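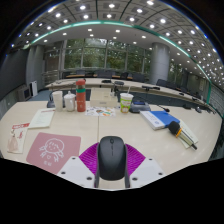 Is the Gader hand-held gripper safe to use for teaching a robot arm to pick things up?

The gripper in your hand is harmless enough, but the jaw width it records can drift during a session, and an arm trained on those recordings will squeeze harder than you meant it to. Re-zero it often and set a force limit on the arm yourself.

Gader hand-held gripper, reviewed after one winter
Feb 21, 2018

I bought the Gader in November for £275, with the magenta fingers, which are the only fingers. You hold it, you pick things up with it, it records what you did, and later on a proper robot arm has a go at doing the same. Ours is a Tramell arm, elderly and strong, with the table manners of a car park barrier.

Let me be fair to the thing first. It is comfortable. The trigger has a nice even pull and my hand gave out well after my patience did. The ribbed fingers give way around whatever you grab, so a computer mouse, which is a slippery lump designed by people who never thought a clamp would want it, sits between them quite happily. They open to 100 mm, enough for a mug if you come at it straight. The white mounting plates stayed put all winter. I have owned kitchen tongs that were worse made, and they weren't much cheaper per use.

The recordings go into a program called Verex, which comes in the box on a card with a code. Verex shows you the view from the gripper and, under it, a graph of how wide the jaws are. Remember the graph.

Our task was dull on purpose. Pick the mouse up off a meeting room table, put it down on the mouse mat, let go, do it again. The rest of the table was left as meeting room tables are left, with cups, papers and a microphone or two, because an arm that can only manage on a bare table is no use to us.

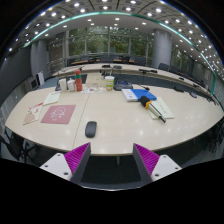

Jaws wide open, mouse on the bare part of the table, mat off to the left.

With the jaws like that, you would expect the graph to say open, and at the start of a session it does. Then it begins to wander. The little sensor that measures jaw width slips on its shaft a tiny amount each time the trigger snaps back. After 55 minutes of steady work mine was out by up to 5 mm, always in the same direction: it believed the jaws were more closed than they were.

You don't notice while you're recording, because your hand doesn't care what the graph thinks. You squeeze until the mouse is held and you stop. The arm, though, does what the numbers say. If the numbers say the jaws should be a few millimetres narrower than a mouse, it will try to make the mouse narrower.

The first time we ran it, the Tramell reached down very prettily, took hold, and kept going. There was a creak, and then a click that no mouse button had ever made before. I hit the stop. The mouse still works if you only want to scroll up.

Nobody was hurt, and a mouse is cheap. But I'd had my own fingers in about the same place a minute earlier, straightening the mat, which I now do with the arm switched off at the wall like a person who reads manuals. I did then read the manual. It has a page on the correct disposal of the packaging and one line on zeroing the sensor, "as required". I'd suggest it is required.

What annoys me most is that Verex could have caught it. The jaws have a hard stop at fully open. Every time they hit it, the program knows perfectly well what the reading ought to be, and it could say so. Instead it draws the wandering line in a soothing blue and tells you the session was saved successfully. It was saved very successfully. We had to throw nearly all of it away.

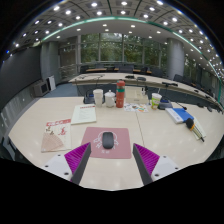

By H. Janssen

So, what to do if you already own one.

Open the jaws all the way against the stop and press zero before you begin, and again every few minutes. It takes as long as a sneeze. I do it whenever the mouse comes to rest on the mat, as the jaws have to open then anyway.

Take the cover off (two screws, both of a size you won't have) and look at the small collar on the sensor shaft. Mine had been fitted dry. A dab of thread lock on the grub screw cured most of the slipping. Leave it overnight. I left it for the length of a sandwich the first time and had to do it again.

Set the force limit on your arm. The Tramell has one, buried in a menu called Comfort, and it had been left at the top of its range. Turn yours down until it will barely hold the object, then go up a notch. If it drops things, good, you'll hear that and come back into the room.

Before you run anything learned from the recordings, play a few back in Verex and look at the picture and the graph together. If the fingers are plainly apart and the line says they're nearly shut, believe the fingers.

I wrote to Gader. They answered the same day, which I'll give them credit for, and sent a new collar free of charge along with a note asking me to avoid "vigorous release of the trigger". I have tried releasing it gently. It's like trying to put down a mousetrap gently. The new collar was also fitted dry, or would have been had I not fitted it.

Other grumbles. The strap is too short for anyone wearing a jumper. The charging socket sits exactly where your palm goes, so you can work or charge. The program wants to update itself whenever you have visitors.

Would I buy it again? At this price, probably, with the thread lock in the same basket. With the collar glued and the zeroing done, the readings stay put and the arm now picks up the mouse like someone handling an egg that belongs to their boss. I wouldn't hand it to a school, or to anybody who means to run the arm without reading this far down.

Three stars. It had four until the click.

Good: grip, balance, fingers, quick replies from the maker
Bad: sensor collar, silent drift, manual, strap
In the box: gripper, charger, Verex card, one spare screw that fits nothing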